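Lirkby Open Day Simulation Set: data card

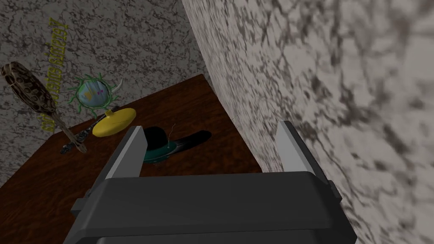
Wrist view, simulated tabletop, gripper open, marble-textured walls.

Version date: 2024-12-08
Maintained by: Rindala simulation group
Status: frozen, no further episodes will be added

Summary

This set holds 484 simulated pick attempts recorded during the open day at the Lirkby site. Visitors chose a target object from a list and the arm attempted to grasp it. All footage is rendered. No physical robot was used for any episode in the release.

The demonstration ran at 2 stations. Both used the same scene generator, the same arm model and the same parallel gripper. Station A ran the scripted policy. Station B ran the learned policy (Nadar, September checkpoint). Station is stored per episode and should be used as a grouping key in any comparison.

Contents

episodes/ one folder per attempt, zero-padded index
episodes/*/wrist.mp4 rendered wrist view
episodes/*/state.csv joint positions, gripper width, target pose
episodes/*/meta.json station, seed, target name, outcome
assets/ object meshes and surface textures
splits/ train and test lists

Scene generation

Each episode starts from a random seed. The generator picks a table texture, a wall texture and a handful of objects, then drops the objects onto the table and lets them settle. Textures are assigned without regard to the object's class, so a paddle shape may come out in snakeskin and a wall in marble. Wall lettering is a texture decal. It may appear mirrored or rotated, depending on which face it lands on, and carries no label information.

The wrist camera is fixed to the gripper, so the housing and both fingers are normally in view. In corner placements a wall can fill a large part of the picture. These episodes were kept.

Outcome labels

success: target lifted clear of the table and held until timeout
slip: target lifted, then lost
miss: fingers closed without holding the target
abort: stopped by the station operator

The first three labels are computed from simulator state. Abort is entered by hand. Episodes run for at most 600 control steps. An episode that reaches the limit with the gripper still open is labeled miss.

Known issues

Thin parts such as wires and handles have simplified collision meshes. Contact with them is less reliable than contact with the main body of an object.

Some objects do not settle fully before the first step. Filter on the settle flag in meta.json if resting poses matter.

Target choice was left to visitors and is not balanced. Bright objects near the middle of the table were picked more often than others.

Episode 2263 is missing from the index. Numbering follows the scene seed, is not contiguous, and should not be used to count episodes.

Visitor data

No names, voices or images of visitors were recorded. The only visitor input stored is the target name.

Reproducing an episode

Install the Messtead runner, then:

messtead replay --episode INDEX --view wrist

Replay is deterministic on the same build. Small differences in contact behavior have been seen across builds, mostly in slip episodes.

License

Research and teaching use. Meshes in assets/ may be redistributed only together with this file.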